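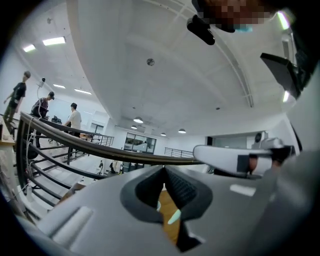
Slide 1. View from the hand-held gripper, upper floor by the stair railing.

We use cookies to remember your settings. Accept | Manage

Speaker notes: Boyang Xue

Start with the question. Does a policy trained on hand-held gripper data lose accuracy when the wide view picks up a lot of background? Stairs, lamps and people across the floor all land in the same image as the finger.

Method. Two conditions, same network. Condition A keeps the full view. Condition B masks everything outside the work area. 3000 training clips in each. Do not go into the optimizer here; it is in the backup slides.
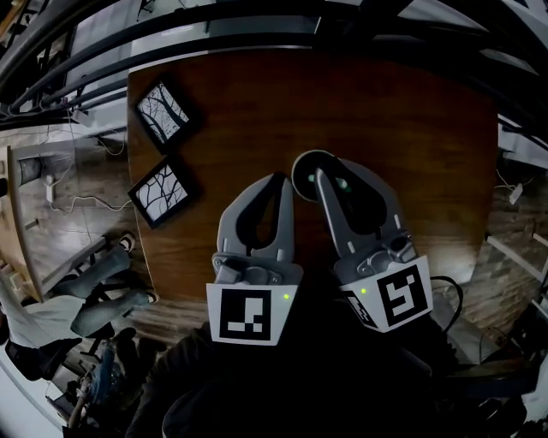
Wusenbridge, November 10, 2021

Slide 2. Head view, both grippers over the table. Point out the marker card on each gripper. Pose comes from the cards, and the Hao solver fuses it with the wrist track.

Say that the disc is partly covered by the right inner finger. Covered objects are the hard case. The two small framed prints on the left of the table count as clutter in the scoring.

Result. Condition A completed 66 percent of covered-object trials. Condition B was 4 points lower. Masking removed cues the network was using for depth. Chunhua Yan will take questions on the mask.

Limits: one site, 2 operators. Pause before the next slide.

Related talks
Stirkasis: timing drift between wrist and head views
Honditz: marker loss at steep angles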